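Wrist view to placement: the planner side
Speaker notes, Werncombe workshop, second slot after lunch
Halyna Kovalchuk with Nazar Hordiienko

Slide 1. Title
Introduce both of us. Nazar takes questions on the controller, I take perception and planning. The talk covers software only. If people ask about the arm, send them to the Clarard team's session.

Slide 2. What the stack does
Marchuk is our tabletop pick-and-place stack. Four processes: segmentation, grasp proposal, motion planner, gripper state. They talk over one message bus and every message carries the capture time of the image it came from, not the time it was published. Say this twice. Half of the bugs in the first version came from mixing the two clocks.

Slide 3. Timing
Segmentation results older than 2000 ms are dropped. The planner gets 3000 ms to return a path, then the arm holds position and the request is logged as failed. Both limits are in the config file and both were set by hand. Expect a question on why the planner limit is longer than the segmentation limit. Answer: the planner works on a frozen copy of the world model, so a late mask does not reach it once planning has started. The check happens again before the arm moves.

Slide 4. World model
Objects are stored as a footprint on the table plane plus a height. No full meshes. This is coarse for soft things and for anything with a handle. A pot becomes two entries, body and handle, with a fixed link between them. Before that change the handle was merged into the body and the footprint came out much too wide, so the planner refused placements that were fine.
Skip the math on the backup slide unless asked.

Slide 5. Release checks
Two checks before the fingers open:
Footprint of the held object against all stored footprints, with margin.
Finger sweep against the same set, using the opening width and not the closed width.
The second one was missing until September. Explain the failure: the block itself fits, the fingers open, and one of them pushes the neighbor. The log showed a clean placement because only the held object was being checked.
Nazar has the log excerpt if somebody wants to see it.

Slide 6. Self-masking
The wrist camera sees its own gripper all the time. We render the finger geometry from the joint state and subtract it before segmentation. Problems left over:
- Joint state lags the image slightly during fast closing, so a dark sliver survives at the finger edge and gets proposed as an object.
- The held object has to be kept out of the obstacle list but kept in the collision model. That is a flag on the object, set when the gripper process reports a grasp.
- Thin things that pass behind a finger are split into fragments. We join fragments only if they belong to an object already in the world model.

Slide 7. Clutter from the wrist
Leave this one up for a while.
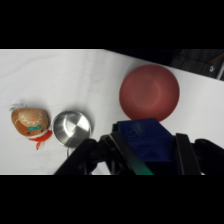
Wrist camera, blue block in the gripper. The pot handle partly passes behind the gripper parts.

Points to make with the slide up:
Handle first. This is the fragment case from slide 6.
Then the pot interior. Brushed metal with a bright highlight is a poor target for a color-based mask, so we weight the rim more than the inside.
The red bowl and the block nearly meet in the image. Image distance is not table distance, and the release check runs on the table plane only.
The gingerbread toy and its scarf: soft object, loose end lying on the table. A single footprint with one height overstates the scarf. We accept that for now.

Slide 8. Tooling
Replay tool: takes a recorded bus log and reruns any one process against it. Masks can be compared between versions without the arm. The Dudomville group uses the same log format, so their recordings load without conversion. Ours do not load on their side yet - field order in the gripper message differs.

Slide 9. Open items
Margin per object class instead of one global value.
Better estimate of joint state lag.
Retry policy after a planner timeout. At present the operator restarts the request.

Questions. If short on time, cut slide 8 and keep slide 9.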